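Robot helper and the bin bag: what went wrong in our sitting area

We've had a two-armed robot doing the tidying since August, and I'm still not sold. The Plandetti leaflet promises "a fresh bag in 90 seconds". Ours once took 160, and then the liner slid down inside the bin and stayed there. Drop a half-full bottle on top of that and you'll be washing the bin.

Tips, for what they're worth:

Open the bag fully by hand first. Thin liners cling together, and robot fingers can't rub them apart the way yours can.

Keep feet clear. Ours stopped dead twice when somebody stepped near it, but I wouldn't bet a toe on it a third time. 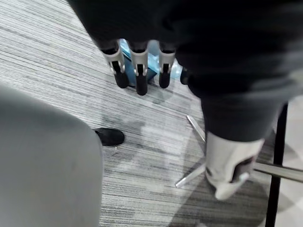

Vasco Gouveia writes that his stopped for nothing at all and pinched a chair leg hard enough to leave a mark, so he now keeps the stop button in his pocket whenever it's working.

Fair point. Do the same, and know which button it is before you need it.

Fold the rim of the liner well over the edge. If it's only tucked in, a hand pressing on the side of the bin can pull it loose. Check it before you shut the lid.
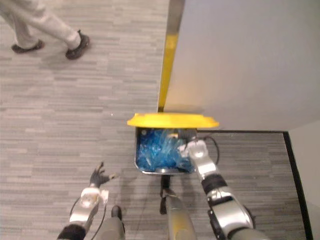 Bin with the lid up and the blue liner bunched inside. Mind the cable by the right hand.

Cables are my biggest grumble. A loop sticking out from the wrist will catch on anything, so move lamps, mugs and phone leads well out of reach.

Screw bottle tops on tight before it starts. A soft bottle gripped round the middle with the cap loose will squirt, and Drasier's own helpline told me to "use firmer bottles". Thanks for that.

Pick up stray bits of plastic yourself. It takes 2 seconds.

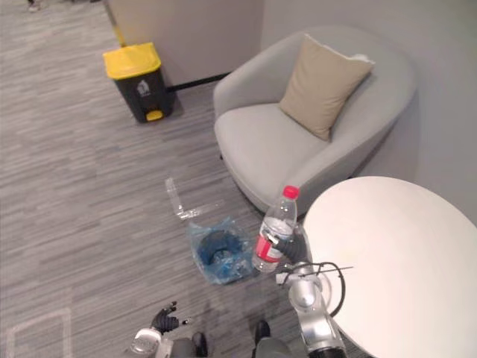 Bottle in hand, cap on, bag still on the carpet.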